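Gripper Trials, Simulated Bench: Card Handling Series

Gallery | Notes by Otis Oyelaran | Last updated May 18, 2024

This gallery covers the card handling portion of the gripper comparison. Three end effectors were run in simulation against the same tabletop task: pick a single playing card off a felt-like mat, lift it clear, and place it on a stack. The candidates were the Pumari two-finger linkage, the Clikis parallel jaw, and a small suction cup on a Phillips wrist adaptor. All three were driven by the same controller build, with the same joint limits and the same wrist camera model.

Cards were chosen because they are awkward. They are thin, they lie flush with the surface, and a finger that is a fraction too high closes on air. A finger that is too low drags on the mat and trips the force limit. The earlier block and peg tasks did not separate the candidates; every gripper passed them without much tuning.

Set-up

Each candidate was given 600 attempts, split evenly across 12 table layouts. Layouts vary in card position, card rotation, stack height and the amount of clutter near the edge of the mat. Lighting direction was randomized between attempts so that arm shadows fall in different places. Booker Mahmoud wrote the layout generator and Živko Ristić maintains the contact model.

The wrist camera uses a fisheye projection. We compared it with a rectilinear lens in October and kept the fisheye for its coverage: both fingertips and most of the work surface stay in view during the approach. The penalty is distortion toward the rim, where discs and small cards are squeezed enough to confuse the detector. Images are fed to the controller without undistortion. Everett Thibodeaux tested a corrected feed and measured 20 milliseconds of added delay per cycle, with no gain in pick rate.

Approach view, two-finger linkage

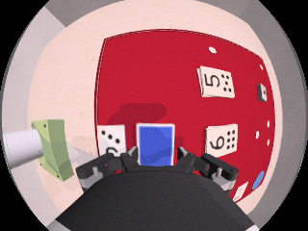 Wrist camera, fingers open on either side of a blue-backed card. Stacks showing 5 and 6 at right.

The linkage fingers travel inward on a slight arc, so the tips drop as the gripper closes. On blocks this makes no difference. On cards it means the start height has to be set for the closed position, and the approach looks a little high if you are used to parallel jaws. Most of the early failures with the Pumari came from operators correcting this by eye.

The spacing between neighbouring cards also matters. With only a narrow strip of mat between two cards, an outer linkage can pass over the neighbour and hide part of its face from the wrist camera. The controller holds the last good reading for any card that becomes occluded during the approach. Clearing that reading too early caused a run of wrong placements, now fixed.

Notes on shadows

The colour threshold in the first detector was tuned under even light. Once directional light was turned on, the shaded part of a blue card back fell outside the accepted range and the centre estimate shifted toward the brighter end. Clyde Mercado replaced the threshold with an edge fit on the white border. The fit needs three visible sides and tolerates partial shade. Dark bands across the mat are ignored unless they line up with a card edge.

Notes on the other candidates

The Clikis jaw closes flat and is easier to set up, but the fingers are wide and tend to bump the adjacent stack. Thinner fingertips are on order from Terkutach and will be modelled when the drawings arrive.

The suction cup had the simplest approach of the three. It also lifted two cards at once from misaligned stacks more often than we would like, and the contact model is weakest here. Živko does not want suction figures compared directly with the finger grippers until the seal behaviour has been checked on hardware.

Stored runs

A total of 2830 episodes are kept on the project drive, including tuning runs and discarded layouts. File names give candidate, layout number and attempt number, in that order. Scored attempts are in a separate folder from tuning runs; please do not merge them. Requests for access go to Booker.

Next series: chips and discs, same mat, same camera. The disc task will use the Pumari and Clikis only.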